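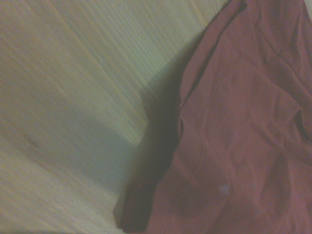

Clelleo will open the doors of its robotics workshop in October for one public evening, from 5 p.m. until 9 p.m., and everyone who is curious about household robots is welcome. The main demonstration of the evening will be laundry. Visitors will watch a two-armed robot called Wedano as it takes garments from a pile, spreads them on a table and folds them, one after another, at its own speed. For a person this is a small task, but for a machine it is one of the difficult ones. A piece of red fabric lying rumpled on a pale wooden table, with soft creases going in many directions and one edge turned over on itself, gives the robot a shape which it has never met before in exactly this form. It must decide where the edge of the cloth is and where there is only a fold or a shadow, and then choose a place to take hold.

The demonstration is the result of a cooperation between Clelleo and the Espinoza textile care school, which trains laundry and dry cleaning staff. Teachers from the school have advised our engineers how professional folders handle a garment, in which order they work, and which mistakes will leave a mark in the cloth. Until now, Wedano has been shown only to partners and to the families of our employees. In those private showings the robot made 80 attempts at folding, and 21 of them had to be stopped by the operator and started again. We will not hide such moments from the public. When the robot takes hold of two layers instead of one, the visitors will see it, and the operator will explain what has gone wrong.

"We have had many questions from our neighbours about what we are doing behind these windows until late in the evening," said Fredy Tamayo, head of demonstrations at Clelleo. "The answer is that we are folding shirts. I would like people to come and look at it from close by, and to ask also the critical questions. My own mother asked me why a robot should need four minutes for one T-shirt. I think it is a fair question and I have prepared a better answer than the one I gave to her."

Programme of the evening

5:00 p.m. Doors open at the Irnness building, ground floor
5:30 p.m. Welcome by Fredy Tamayo
5:45 p.m. First folding demonstration, with commentary
6:30 p.m. Talk by the Espinoza school: How a professional folds a shirt
7:15 p.m. Second folding demonstration, with garments from the audience
8:15 p.m. Questions to the engineers
9:00 p.m. End

For the second demonstration, visitors are invited to bring one garment from home. It should be clean and dry, of any colour, and without metal buttons or zippers. T-shirts, tea towels and pillowcases are suitable. Very thin fabrics such as silk can not be accepted at this time. Each garment receives a numbered tag at the entrance and is given back to its owner before 9 p.m. Not every garment can be folded in the available time, and the order will be drawn by lot.

Visitors will stand behind a low barrier at the front of the table. The view from the small camera near the robot's gripper will be shown on a large screen, so that also those at the back can follow the work. Children are welcome together with an adult. There is a separate corner where they can try to fold a cloth using two kitchen tongs, and our engineers will gladly compete against them.

Registration and access

Admission is free, but registration is necessary because the number of places in the workshop is limited. The registration form is found on the Clelleo website under "Open evening". Please indicate if you use a wheelchair, so that we can keep a place for you in the first row. The entrance is at street level. Parking behind the Irnness building is reserved for this evening for persons with reduced mobility, and we ask all other visitors to come by bus, by bicycle or on foot. Coffee, tea and butter tarts will be served in the hallway.

Journalists who wish to film or to interview the engineers are asked to arrive at 4:15 p.m., when the robot will be prepared and the lighting can be adjusted. Interviews are possible in English, French and Spanish.

About Clelleo

Clelleo develops robots for repeated work in homes, residences and small laundries. The company has its workshop and its offices in the Irnness building.

Media contact

Fredy Tamayo, Head of Demonstrations, Clelleo
Telephone: main office, extension 1615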